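Bench notebook, May
Kurek stool, legs and sockets, second entry

Carried on with the small white stool. Same bench as before, black sheet down, seat upside down in the middle. The sheet wants replacing. It wrinkles whenever a leg is turned hard and the seat walks with it. Rebecca suggests taping the front edge. I would sooner have a heavier one and let it hang over.

Parts as received: seat, legs, sockets, one instruction sheet with no words on it. Legs are tapered, white, with a threaded connector at the wide end. The sockets go into the underside of the seat first and the legs go into the sockets. The sheet shows it the other way round for the last leg, with leg and socket joined on the bench and then offered up together. Tried both. Leg and socket together is worse, you can't see the seat rim past your own hand and the thread is easy to start crooked.

Order that works best so far:

Sockets in, all of them, pushed down until the collar sits flat.
First leg at the far corner, finger tight only.
Next one at the right-hand corner, finger tight.
Turn the seat a little on the sheet so the free corners come to the front.
Remaining legs, then go round again and tighten everything.

If the first leg is tightened fully before the others are on, it leans. Not by much, but the seat then rocks when it is stood up, and slackening it off afterwards doesn't bring it all the way back. Giorgia had the same last time with the Bodau one and put it down to the floor. We moved it to the corridor and it rocked there too.

Thread start: turn backwards until it drops, then forwards. Two of the sockets gave a clear drop and the rest were vague. I ran a fingernail round the vague ones and there is a bit of flash on the first thread, left from the moulding. A wipe with 200 grit folded over a pencil took it off. Don't go further than the first thread. On the last stool I did, and the leg was loose ever after.

Weight of the complete kit out of the bag was 1,998 g, instruction sheet included. Weighed again without the sheet and forgot to write it down. To do again.

The surface marks easily. Lay the spare legs to the right, side by side, narrow tips away from you. If they go down any old way they roll into each other, and one of them picked up a grey line last week that hasn't come off with soapy water. Rebecca wants to try the Minduvis cream on it. Fine, but on the underside of a scrap seat first please.

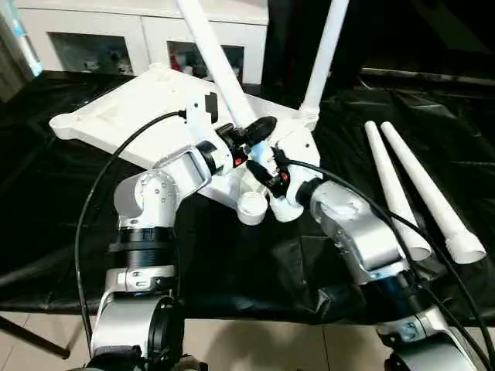
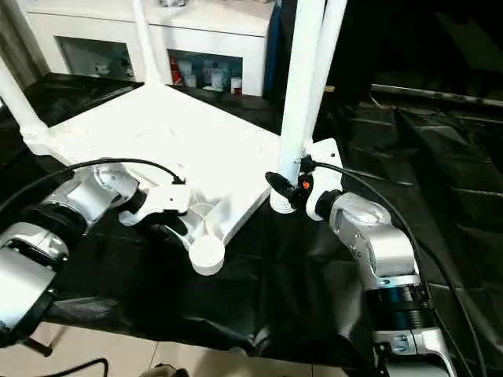
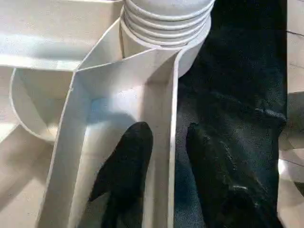
On the stiffness question, I still think a leg only feels solid when its collar has gone right home, and the last half turn is where it goes wrong. With a dry thread it squeaks and stops early. You take that for tight and it isn't. Put a pencil mark on the collar and another on the seat beside it before the last turn, then see whether they have moved past each other. Giorgia's idea, and it works better than going by feel.

A drop of washing-up liquid on the thread got rid of the squeak. I don't want to use it on anything that is going back to Drorusus, as they will ask what it is.

Standing test: three stools have been through it now. The first rocked, see above. The second was level straight away. The third was level after slackening all the legs by a quarter turn, standing it the right way up, pressing down on the seat with both hands and tightening again from underneath. Awkward to do alone, so get somebody to lean on it.

Taking apart is easy enough if it is done within the day. Left overnight they bind a bit. Grip the leg low down near the collar, or all you do is twist the taper in your hand.

Left to do:
weigh without the sheet, write it down
new cover for the bench
ask Drorusus whether they want the sockets back in the seat or bagged separately
Rebecca to try the cream on the scrap seat
clear the flash on the next lot before anyone starts fitting legs

Spare sockets are in the tub by the sink, lid on.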